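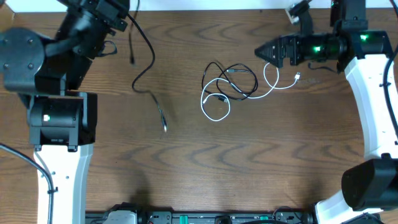
THE DRAWER OF CABLES
Home | Features | Household | Letters | Back Issues

Why we keep every cord we have ever been handed, and what happened when one town tried to stop

06/05/2026

Print this article | E-mail to a friend
14 comments

Every home has the drawer. In mine it is the second one down, to the left of the stove, and it has not closed properly for as long as I have paid the mortgage. Inside are cords. Some of them charge things I own. Some of them charge things I owned under a different president. One ends in a plug so odd that I have come to think of it as a fossil, and I would no more throw it out than I would throw out a trilobite.

I have been told that this is a problem. My family has told me, and so has a paperback on tidying, which I also keep in the drawer. The charge is always the same: you don't know what half of these are for. This is true. It is also true of most of the people at my high school reunion, and I was polite to all of them.

Last June I decided to find out whether I was unusual, and drove up to Tellside, a mill town with one good bakery and a parking problem out of all proportion to its size. Tellside had just held what it called a Cord Amnesty. For one week residents could bring in any wire, charger, adapter or power brick and drop it in a bin at the library, no questions asked. The town hoped for a bin or two. By the end of the week it had collected 2,000 pounds, and the children's story hour had been moved to the firehouse.

I got there on the last afternoon. The mood was that of a confessional with a short line. A man in a good coat let go of a grocery bag, then reached back in and took out one gray cord, which he put in his pocket. A woman behind me whispered that he had the right idea. She was holding a printer cable the way you would hold a cat at the vet.

What struck me was how few people were giving up junk, as they saw it. They were giving up the possibility of being right. The whole appeal of the drawer is the day, always about to come, when someone stands in your kitchen and says, "You wouldn't happen to have one of these?" And you would. You would go to the drawer and dig for a while and come back with it, and for a minute or two you would be the most useful person in the county.

That day has come for me once. A neighbor needed a cord for a camera she had found in her late aunt's closet. I had it. It took me 30 minutes to work it loose from the others, and then the camera turned out to have nothing on it except a picture of a lawn. I have been living off the glory ever since.

Of course, nobody sets out to collect them. They arrive with things, like gravel in a shoe. You buy a lamp and it brings a cord, you buy a toothbrush and it brings a stand and a cord, and then the toothbrush dies and is buried and the cord lives on. When I bought a used Saab, back when that was a thing a person could do without a speech, there were three cords in the glove compartment, and none of them fit the car. I sold the Saab. I have the cords.

Then there is the tangle. I put my cords away in loops, each with a twist tie saved from a loaf of bread, and within a month they have formed a single animal. I used to blame the children for this. The children have moved out, and the animal is doing fine. I've read that a string shaken in a box will knot itself without any help, and I believe it, though it doesn't explain how a pair of headphones got through the handle of the potato masher.

There are systems. A store called Lernitz, in the mall outside Tellside, will sell you a box for your cords with 11 compartments and a sheet of labels. I bought one on the way home. I am not proud of how long I spent on the labels. I wrote PHONE, OLD PHONE, OLDER PHONE, CAMERA, LAMP and RADIO with real confidence. After that I wrote MISC., and after that I wrote MISC. four more times. The box does not fit in the drawer. It sits on top of the refrigerator, where it has started to attract batteries.

A better method, I'm told, is the one they use in Torkotside, across the river, where the senior center runs a cord library. You call up and describe the hole. That is the whole procedure: you describe the hole in your device, as well as you can, and whoever answers goes and looks. At last count they had 242 cords on hooks along a hallway, every one tested and tagged. I called to describe the hole that my fossil would fit. It was a long call. I was asked whether the hole was more of a bread loaf or more of a tombstone. I said tombstone. There was a pause, and I was told to hang on to that one.

So I have. I did cull a little when I got home, in the spirit of the thing. I laid everything out on the dining table after supper and made piles: keep, give away, and a third pile that I didn't name. The give-away pile came to four cords. By bedtime it came to three, as I had remembered the radio in the basement. In the morning I put all of them in a bag by the front door, where they could be picked up on the next trip to town.

They are still there. Last week I borrowed one of them for the lamp.

Share (38) | Comments (14) | Print | E-mail
Next in Household: A Short History of the Good Scissors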